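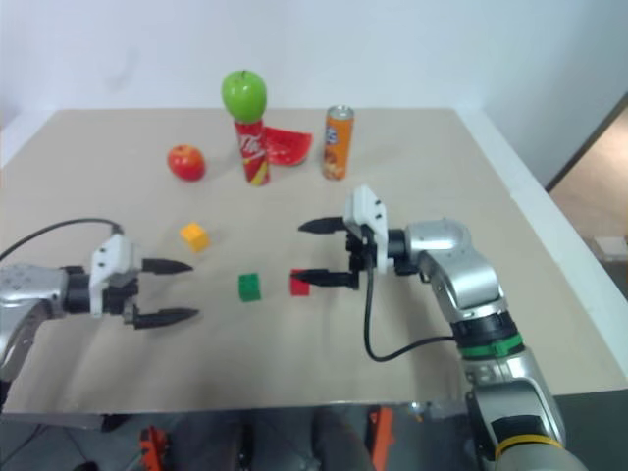
Última atualização: janeiro
Pesquisar no manual Digite um termo Pesquisar

4. Configuração inicial do Salero e primeira partida online

Esta seção cobre a instalação do jogo, a criação do perfil, os ajustes de vídeo e controle e a entrada na primeira partida. Quem já tem um perfil criado na versão de testes pode ir direto para 4.3. As instruções valem para computador e para console, e as diferenças estão indicadas em cada passo.

4.1 Antes de instalar

1. Verifique o espaço livre no disco. A instalação completa ocupa 20 GB. Durante a descompactação, o instalador usa temporariamente outros 20 GB, que são liberados ao final.

2. Feche programas que gravem a tela ou exibam informações por cima do jogo. Eles podem ser reabertos depois da primeira inicialização.

3. No computador, atualize o driver da placa de vídeo e reinicie a máquina. No console, instale a atualização de sistema pendente, se houver.

4. Se você usa volante, conecte-o diretamente ao aparelho. Hubs USB sem alimentação própria causam perda de força no retorno e, em alguns casos, desconexão no meio da corrida.

Nota: a pasta de instalação não pode conter acentos nem cedilha no caminho. Uma pasta chamada "Instalações" faz o instalador parar com o código 684. Renomeie a pasta e execute de novo; o download não se perde.

4.2 Instalação e perfil

1. Abra o instalador e escolha o idioma. O idioma dos menus e o da narração são independentes e podem ser trocados mais tarde em Opções > Áudio e texto.

2. Selecione "Completa" ou "Somente online". A segunda deixa de fora o modo história e o editor de pistas.

3. Aguarde o fim da cópia. A barra fica parada em quase 20% enquanto os arquivos de som são verificados. Não cancele nesse ponto.

4. Inicie o jogo e crie o perfil. O nome do perfil aparece para os outros jogadores e pode ser alterado uma única vez.

5. Escolha a região do servidor. A região Morham atende a América do Sul e a região Flesness, o norte da Europa. Amigos em regiões diferentes só se encontram em salas privadas.

6. Confirme o endereço de e-mail. Sem a confirmação, o perfil joga normalmente, mas o progresso fica guardado apenas no aparelho.

Cuidado: não desligue o console enquanto o ícone de gravação estiver girando no canto da tela. O arquivo de perfil pode ser corrompido. O jogo mantém uma cópia de segurança, mas ela só é renovada ao sair pelo menu principal.

4.3 Importação do perfil de testes

1. No menu principal, abra Perfil > Importar.

2. Entre com a mesma conta usada na versão de testes.

3. Marque o que deseja trazer: pinturas, configurações de controle e pistas criadas. Tempos de volta e posições no ranking não são importados. A física dos pneus mudou e os tempos antigos não servem de comparação.

4. Confirme. A importação só pode ser feita uma vez por conta, então confira as marcações antes de aceitar.

As pistas feitas no editor antigo abrem com as peças de asfalto no lugar, mas as arquibancadas e os blocos decorativos podem aparecer deslocados. Abra cada pista no editor, use Ferramentas > Realinhar e salve com outro nome.

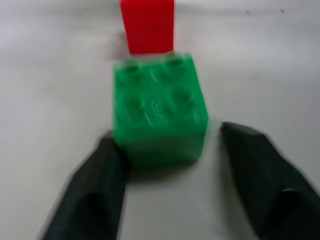
Bloco verde com quatro pinos na face superior.

4.4 Ajustes de vídeo

1. Em Opções > Vídeo, execute o teste automático. Ele roda uma volta curta e sugere um nível de qualidade.

2. Aceite a sugestão ou ajuste manualmente. Os itens que mais pesam são, nesta ordem, Reflexos, Público e Fumaça dos pneus.

3. Defina o limite de quadros. Se a imagem apresentar cortes horizontais, ative a sincronização vertical. Ela aumenta um pouco o atraso dos comandos -- quem joga com volante costuma preferir deixá-la desligada.

4. No console, escolha entre Desempenho e Resolução. No modo de tela dividida a opção fica travada em Desempenho.

5. Ajuste o campo de visão. O valor padrão foi pensado para televisores vistos do sofá. Em monitor de mesa, aumente até que os dois retrovisores fiquem visíveis na câmera interna.

Nota: alterações em Reflexos só têm efeito depois de reiniciar o jogo. O menu mostra o valor novo de imediato, mas a corrida continua usando o antigo.

4.5 Controle e volante

1. Conecte o dispositivo antes de abrir o jogo. Um volante conectado depois é reconhecido nos menus, mas não na pista.

2. Vá a Opções > Controles e selecione o dispositivo na lista. Se ele aparecer duas vezes, escolha a segunda entrada.

3. Faça a calibração: gire o volante até o fim para a esquerda, depois até o fim para a direita, e solte. Pise em cada pedal até o fundo, um de cada vez.

4. Ajuste a zona morta. Comece em zero e aumente até que o carro siga reto sem correção.

5. Regule a força de retorno. Se o volante vibrar parado, reduza "Efeitos de pista" antes de mexer na força geral.

6. Salve a configuração com um nome. Cada carro pode ter uma configuração própria; para aplicar a mesma a todos, marque "Usar em toda a garagem".

Cuidado: durante a calibração o volante pode girar sozinho com força. Mantenha os dedos fora dos raios e não deixe cabos enrolados na coluna.

Para o controle comum, o perfil "McPhee" é o indicado a quem está começando. Ele suaviza o analógico no centro e freia de forma progressiva pelo gatilho esquerdo. O nome vem da primeira pista do modo história, onde o perfil é apresentado. O perfil "Direto" remove toda a suavização e exige mais prática, principalmente em chuva.

4.6 Entrada na primeira partida online

1. No menu principal, escolha Online > Corrida rápida. As corridas com ranking ficam bloqueadas até que você termine 4 corridas rápidas. Abandonos não contam.

2. Escolha a categoria do carro. Todos os perfis novos começam com um carro em cada categoria, sem necessidade de compra.

3. Espere a sala encher. Enquanto isso, é possível treinar na mesma pista; o treino é interrompido automaticamente quando a largada é confirmada.

4. Na tela de preparação, escolha os pneus e o combustível. O padrão serve para a distância da corrida rápida.

5. Marque "Pronto". Quem não marca dentro do prazo larga com a configuração padrão, no fim do grid.

A punição por contato é calculada pelo servidor e aparece ao final da volta seguinte. Para contestar, abra Resultados > Revisar incidente e envie o trecho da repetição. O pedido precisa ser feito antes de sair da sala.

Os servidores ficam fora do ar para manutenção toda quinta-feira, às 6h no horário da região. Uma corrida em andamento nesse momento é encerrada sem alterar o ranking.

4.7 Problemas comuns na primeira inicialização

Tela preta com som: pressione Alt + Enter para passar ao modo janela e escolha a resolução do monitor em Opções > Vídeo.

O jogo volta para a tela de perfil: a conta está aberta em outro aparelho. Encerre a sessão lá ou aguarde alguns minutos.

Sala não encontrada: confira a região do servidor. Em salas privadas, o código diferencia maiúsculas de minúsculas.

Narração fora de sincronia: desative o som surround virtual do sistema e mantenha apenas o do jogo -- os dois juntos atrasam o áudio.

Volante sem retorno de força: verifique a fonte de alimentação, atualize o firmware pelo programa do fabricante e refaça a calibração do item 4.5.

Se o problema continuar, gere o relatório em Opções > Suporte > Criar relatório e anexe o arquivo ao chamado. Informe a versão do jogo, a região e o dispositivo de controle usado.

Revisão técnica desta seção: Tadeusz Borkowska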